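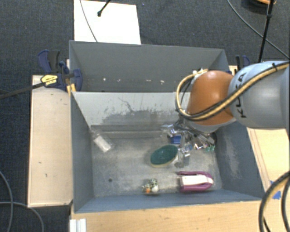
4. Utilisation et entretien du bac à deux compartiments

4.1 Objet de la section

La présente section traite du remplissage, du vidage et du nettoyage du bac ouvert Treloar à deux compartiments, référence 3129. Elle s'applique au bac posé au sol. Pour l'installation sur châssis Cliso, se reporter à la section 6.

Le bac comprend :
— un compartiment avant, de grande dimension, destiné aux pièces en vrac ;
— un compartiment arrière, plus étroit, destiné aux pièces mises de côté ;
— une paroi de séparation inclinée, gris clair, entre les deux.

Le bac est livré sans couvercle. Le couvercle Fika, disponible séparément, ne couvre que le compartiment avant.

4.2 Mise en place

1. Choisir un emplacement plan. Une moquette rase convient ; une moquette épaisse fait pencher le bac et regroupe les pièces d'un seul côté.
2. Poser le bac, grand compartiment vers le poste de travail.
3. Appuyer successivement sur les quatre angles. Si le bac bascule, le déplacer. Ne pas glisser de cale sous un seul angle.
4. Laisser un dégagement de 20 cm au minimum le long de chaque grand côté.
5. Vérifier que les deux compartiments sont vides et secs avant le premier remplissage.

ATTENTION : ne pas déplacer le bac en le tirant par la paroi de séparation. Saisir les deux bords extérieurs.

4.3 Remplissage du compartiment avant

1. Trier les pièces avant de les verser. Les blocs rectangulaires, les pièces ovales et les petites pièces de couleur peuvent être mélangés dans le même compartiment.
2. Écarter tout objet pesant plus de 200 g.
3. Déposer d'abord les pièces les plus lourdes, à la main, au fond du compartiment.
4. Ajouter les autres pièces sans les lancer. Les chocs répétés écaillent les parois, surtout dans leur partie basse.
5. Répartir les pièces sur le fond. Éviter qu'elles s'accumulent au pied de la paroi inclinée, où elles sont plus difficiles à saisir.
6. Ne pas dépasser deux couches. Pour un travail pièce par pièce, une seule couche clairsemée est préférable.

Remarque : un objet ovale ou bombé repose rarement à plat. Il peut rester incliné, appuyé sur sa tranche ou contre une pièce voisine. Cette position est admise et ne demande aucune correction.

Remarque : les pièces sombres ressortent mal sur un fond gris. Lorsque le choix est possible, prévoir un lot de teintes vives (bleu, rouge, vert) ou renforcer l'éclairage du poste.

4.4 Transfert vers le compartiment arrière

1. Saisir une seule pièce à la fois.
2. La soulever au-dessus de l'arête de la paroi de séparation avant tout déplacement horizontal.
3. La déposer sur le fond du compartiment arrière. Ne pas la faire glisser le long de la pente.
4. Si une pièce retombe dans le compartiment avant, la laisser où elle se trouve et reprendre à l'étape 1.

ATTENTION : la paroi inclinée n'est pas une surface de rangement. Une pièce posée dessus glisse vers le bas.

4.5 Vidage

1. Vider d'abord le compartiment arrière, à la main.
2. Retirer ensuite les pièces volumineuses du compartiment avant.
3. Recueillir les petites pièces restantes avec la pelle Cumbridge (modèle 2) ou une pelle plastique à bord droit. Les outils métalliques sont à proscrire.
4. Contrôler les angles et le pied des parois.
5. Inspecter le sol autour du bac. Sur une moquette anthracite, les pièces foncées se repèrent mieux avec une lampe tenue au ras du sol.

4.6 Nettoyage et contrôle des surfaces

Nettoyer le bac après chaque changement de lot.

1. Dépoussiérer les deux compartiments avec un chiffon sec.
2. Passer un chiffon humide, sans solvant. Sécher.
3. Examiner le fond du compartiment avant. Un aspect usé ou terni est normal et n'affecte pas l'emploi du bac.
4. Examiner les parois. Des éclats blancs de petite taille, isolés ou alignés, sont acceptables si leur contour est lisse au toucher.
5. Si un éclat accroche le chiffon, poncer légèrement au grain fin, puis dépoussiérer.
6. En présence d'une fissure traversante, mettre le bac au rebut.

Ne pas repeindre l'intérieur : la peinture de retouche se dépose sur les pièces.

Reporter chaque contrôle sur la fiche de suivi, avec la référence du bac et la nature des défauts relevés.

Rédaction : Jade Whiteley. Vérification : Ákos Bognár.
Révision du 14 mai 2023.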